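Out-of-sample R-squared is negative but the timing strategy still beats buy and hold. Which one do I believe?
Forecasting and Empirical Finance board

Mirjam Pfister

I am running a predictive regression of the monthly equity premium on the log dividend yield, using a long annual series from 1872 spliced to monthly data where it becomes available. The window expands, the first forecast comes after 31 years, and the benchmark is the historical mean up to the same month. I draft these posts in the Arneck reading room, where the software only exports coefficients, so I can't paste the full output until I am back at my desk. 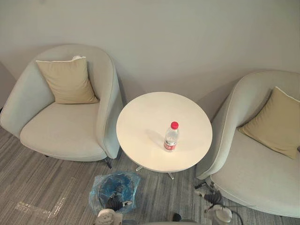
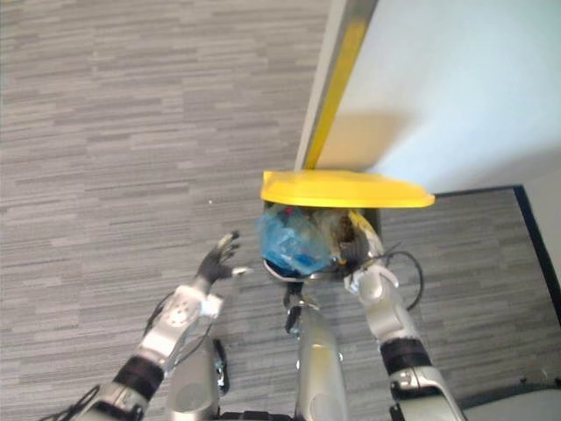 What I get

In sample the slope is positive with a Newey-West t-statistic that clears the usual threshold. Out of sample, the R-squared against the historical mean is slightly below zero. When I feed the same forecasts into a mean-variance rule (risk aversion of three, weight held between 0 and 1.5), the Sharpe ratio comes out higher than buy and hold, before costs.

I don't understand how a forecast that loses to the mean on squared error can make money. Is one of the two calculations wrong? I have checked the alignment of the lag twice. Dividends are trailing twelve-month sums.

Valentin Brunner

Neither has to be wrong. They measure different things. Squared error penalizes the size of the miss, and a forecast can be badly scaled while still being correlated with the outcome. If your slope is too large, the forecasts swing too much and the squared error suffers, but your weight is capped at 1.5 and floored at zero, so the strategy never sees the extreme values. The constraints are shrinking the forecast for you.

Two checks:

1. Regress the realized premium on your out-of-sample forecast. If the coefficient is positive but well under one, scaling is the problem. Shrink the slope halfway toward zero and recompute the R-squared.

2. Run the same mean-variance rule on the historical mean forecast, with the same cap and the same variance estimate. Buy and hold is the wrong comparison. A lot of the gain in these exercises comes from the variance term, meaning you hold less when volatility is high, and the dividend yield gets the credit.

I would also bootstrap the Sharpe difference. With one predictor this persistent, the effective number of independent observations is small, and a 90 percent interval will probably include zero — mine always has.

Reto Berchtold

dividend yield stopped working when firms switched to buybacks. use total payout instead

Ottilie Auer

Payout yield is worth trying, but it doesn't answer what was asked.

To add to Valentin's answer, look at the slope itself before looking at any forecast. The dividend yield is highly persistent and its innovations are negatively correlated with returns, so the OLS slope is biased upward in finite samples. That fits the scaling story. Apply the Stambaugh correction in each window, and plot the cumulative difference in squared errors over time. If the whole loss comes from one stretch of 17 years or so, a single negative number for the full period is hiding that.

Also check the splice. If the annual part is interpolated to monthly, the early residuals are not what the Newey-West formula thinks they are, and I would start the evaluation after the join.

Mirjam Pfister

Ran both of Valentin's checks. The coefficient on the forecast is 0.4, and with the slope halved the R-squared is just above zero. Against the historical mean rule with the same variance estimate, most of the Sharpe gain is gone. I have not done the bias correction yet. The annual part was interpolated, so I will move the start date first and rerun everything from there.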